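Search this book Go Advanced search All chapters

CHAPTER 8
Portable Storage in Small Offices

Ermelinda Lobo and Cristóvão Moreira

Portable storage is any data device that can be carried between computers and read without opening the machine. The chapter deals mainly with the USB flash drive, the most common of these devices in offices with fewer than 36 staff. Memory cards and external disks are covered in Chapter 9.

After working through the chapter you should be able to name the parts of a flash drive, explain how data is written and erased, choose a file system, and set up a simple register for the drives an office owns. 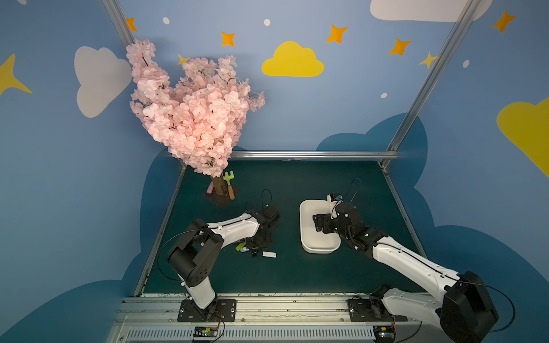
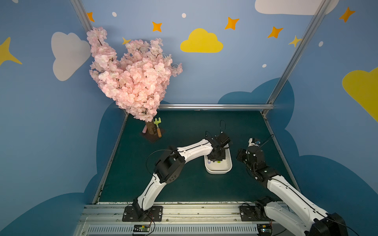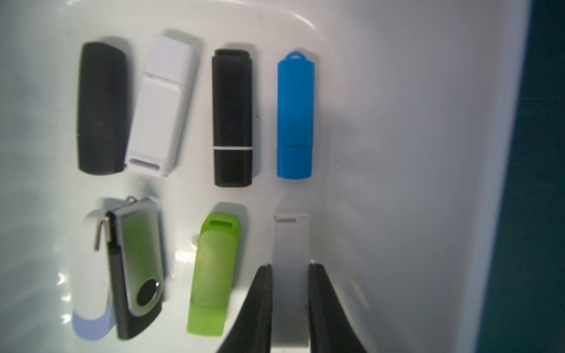
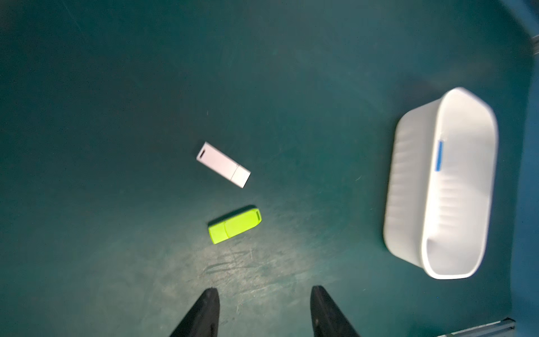 Figure 8.1. First and second: tabletop with blossom tree. Third: USB flash drives in a white tray. Fourth: a white drive and a lime-green drive on a dark teal surface.

8.1 Parts of a drive

A flash drive has four working parts: the connector, the controller, the memory chip and the circuit board that joins them. The casing protects the board and gives the user something to hold. It takes no part in storage, and two drives with the same casing may differ in capacity, speed and expected life.

The connector carries power and data. On a capped drive it is covered by a separate piece that pulls off. On a slide drive it moves in and out of the body. Caps keep dust off the contacts but are easily lost. Slides cannot be lost but wear at the track, and a worn slide may push back into the casing as the drive is inserted. Many casings also have a lanyard slot, useful for attaching a tag (see 8.5).

The controller is a small processor. It receives requests from the computer, decides where on the memory chip each block of data will go, and checks for errors on reading. When a drive fails suddenly and completely, the fault is often in the controller or its solder joints, and the data on the memory chip may still be intact. Recovery in such cases calls for special equipment and is usually costly.

8.2 How data is written

Flash memory stores data as electric charge held in cells. The cells are grouped into pages, and the pages into blocks. A page can be written on its own, but erasing is done a whole block at a time. A page that has been written cannot be written again until its block is erased.

This rule explains several things users notice. Copying many small files takes longer than copying one large file of the same total size. A nearly full drive may write more slowly than an empty one, as the controller must move data out of partly used blocks before it can erase them. Deleting a file normally changes only the entries in the file table. The data stays in place until the block is reused, and can often be read with ordinary recovery software.

Each erase wears the cells slightly. The controller spreads the wear by directing new data to blocks that have been used least – a method called wear leveling. It has no effect on loss of charge over time. A drive left unpowered for years may lose data even if it has hardly been used, and flash drives should not be the only copy of any record that must be kept.

8.3 Choosing a file system

A new drive is supplied with a file system already in place. Before a drive goes into service, check three points:

Largest file. FAT32 cannot hold a single file of 4 GB or more. Video and disk backups often go over this limit.
Machines in use. exFAT can be read and written by most current desktop systems. Older printers, projectors and car stereos may accept FAT32 only.
Protection against sudden removal. Neither FAT32 nor exFAT keeps a journal. If the drive is pulled out during a write, the file table may be left damaged.

Formatting removes the existing file table. Copy off anything needed first. A quick format does not clear the stored data and must not be treated as erasure.

8.4 Safe removal

An operating system may report that a copy is finished while data is still waiting in memory. The eject command forces this data onto the drive and closes open files. Where the command is refused, a program still has a file open. Close the program and try again, or shut down the computer before removing the drive.

8.5 Keeping a register

Drives are small, cheap and look alike, and most losses in offices are discovered late. A register is a list with one line per drive. It should show an identifying number, capacity, a short description of the casing, the person holding the drive, and the date of the last check.

Color alone is a poor identifier. It helps to separate one drive from another in a tray, but replacement stock may not come in the same color. Mark the number on the casing or on a tag through the lanyard slot. Do not put paper labels on the connector end – they add thickness and may come off inside the port.

Worked case. The survey office at Soltstead held 200 drives, of which 36 had no entry in the register. The office manager, Mendonça, sorted the unregistered drives into three groups: readable with known contents, readable with unknown contents, and unreadable. The first group was numbered and returned to use. The second was opened on a computer with no network connection, with automatic opening of files turned off. The third was sent for shredding. The register was then kept in the Zidon records program, with one person responsible for all changes.

Note the order of the steps. Sorting was finished before any drive was erased. An office that formats unknown drives as they are found has no means of telling later what was lost.

Review terms: block, controller, file table, journal, page, register, wear leveling

Continue to 8.6, Encryption of portable drives

Reader comments (3)

t.okafor
In 8.2 it would help to say whether wear leveling covers the whole chip or only the free space. My class got stuck on this.

Ermelinda Lobo
It depends on the controller. Simple ones move only the data that changes. We will add a sentence in the October revision.

ridgeline_it
We keep 320 drives and the tag through the lanyard slot works fine until somebody cuts it off to fit two drives side by side. We engrave the casing now.

Contact the publisher | Copyright Vikirberg Technical Texts. All rights reserved. | Back to top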